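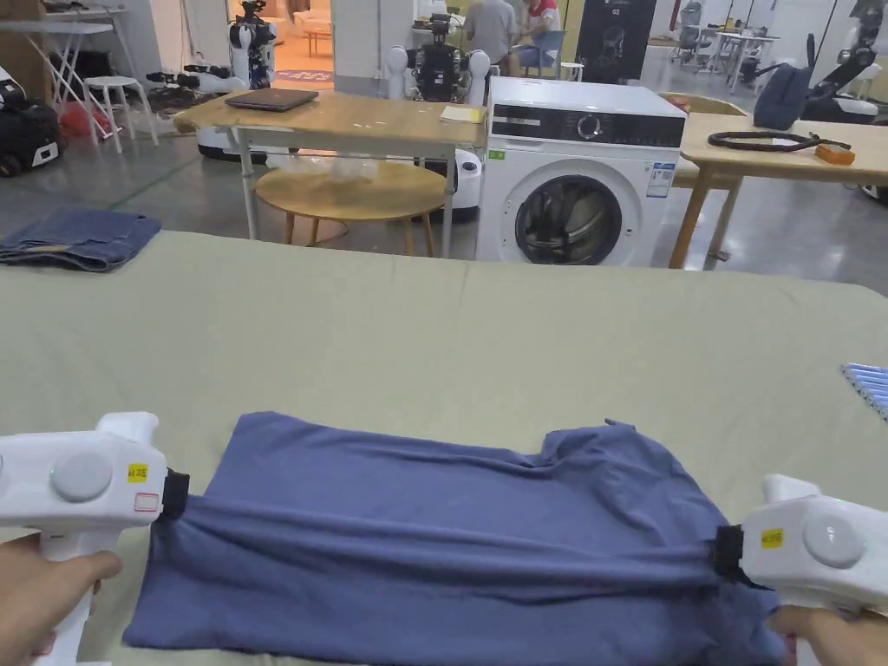
Filed under: Laundry & Folding
228 shares · 3 comments

Do I have to fold T-shirts?
No. You can also own a chair and pile them on it. Most of our readers have tried both.

Why pull the shirt sideways first?
It gets the worst wrinkles out of the body. Let go of a sleeve too early and you get to start over.

Does the table need a cloth?
Ours has one. Bare tabletops snag knits, and Huệ Lâm has a cardigan she still brings up.

Jeans or shirts first?
Jeans. They fold into a rectangle with very little argument, and by then you feel competent - enjoy it.

How far from the washer should I fold?
Close. Every step is a chance to drop a sock.

Can I stop the spin at 900?
Yes, if you like ironing less than waiting.

Fitted sheets?
Please write to Fergal Heffernan. He volunteered in November and hasn't answered anyone yet.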